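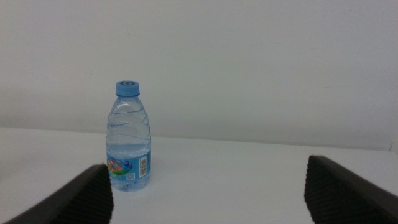

3. Materials and Methods

3.1 Bottle selection

The study compared headspace loss in small single-serve water bottles stored under shop conditions. All bottles were clear plastic with a screw cap and were bought as sealed retail packs. Figure 1 shows a bottle of the short, ribbed type. Tall bottles with straight walls were left out, as their larger wall area relative to volume would have called for a separate model. Bottles with sports caps or foil seals were also left out.

Figure 1. Small ribbed water bottle with screw cap, upright on a flat surface.

A total of 2,339 bottles entered the trial. Each was given a number on a paper collar placed over the neck, so that no adhesive touched the wall. Collars were weighed before use and their mass was subtracted from every later reading. Bottles with dents, scratches deeper than the surface, or caps that turned freely under light finger pressure were removed before numbering and do not appear in the total.

3.2 Storage

Bottles were stored at two sites, Benholm and Wisby. The Benholm store is an unheated brick building with a concrete floor. The Wisby store is a heated room with forced air, kept at a steady setting through the whole trial. Bottles stood upright in open trays, one layer deep, with a gap between neighbors so that air could pass on all sides. Trays were moved one shelf position each Wednesday to spread any effect of height or distance from the door. Shelf order was drawn in advance and was the same at both sites.

Temperature and relative humidity were logged on the top and bottom shelf. Logger clocks were checked against each other at the start and end of the trial. Readings taken while the door was open for tray moves were kept in the record, but were not used in the daily means.

3.3 Weighing

Each bottle was weighed on entry and then at fixed intervals for 66 weeks. Before weighing, trays were brought into the weighing room and left overnight to reach room temperature. The outside of each bottle was wiped with a lint-free cloth and left to stand in the open air before it was placed on the balance. The balance was zeroed between trays and checked against a reference mass of 100 g. If the check reading fell outside the set limit, the whole tray before it was weighed again.

Mass loss was taken as the entry mass minus the current mass, with no correction for water taken up by the plastic itself. Uptake by the wall is small next to the loss through it and should level off early in storage. Its effect is therefore confined to the first few readings, which were not used to fit the rate.

3.4 Cap torque

Opening torque was measured on a separate subset, drawn at random from each tray at the end of storage. The bottle was clamped at the lower body with padded jaws and the cap was turned at a constant rate until the first ring of bridges broke. Two peaks are common in this test: one at first slip of the thread and one at bridge failure. Only the first peak is reported, as it relates to the closing force on the seal. Bottles that slipped in the clamp were recorded as missing values and were not tested again.

3.5 Statistical treatment

Loss rate was estimated for each bottle as the slope of mass against time, using ordinary least squares. Slopes were then compared between sites with a mixed model in which site was a fixed effect and tray was a random effect. Opening torque was added as a second fixed effect for the subset in which it was known. The interaction of site and torque was tested and dropped if it did not improve the fit.

The model of Ó Néill treats the wall and the closure as parallel paths, each with its own resistance. We followed this approach, but allowed wall resistance to vary with mean storage temperature. Model fits were made in the Muteo package with default settings, apart from the convergence limit, which was tightened by a factor of ten. Residuals were plotted against shelf position, tray number and entry mass. A weak trend with entry mass was seen at Benholm and is discussed in Section 5.

Single outlying readings were not removed. Where a bottle showed a sudden drop between two readings and a normal slope on either side, the drop was treated as a leak event and the bottle was analyzed apart from the main group. Leak events are listed by site in the supplementary table, together with the tray number and the interval in which the drop took place.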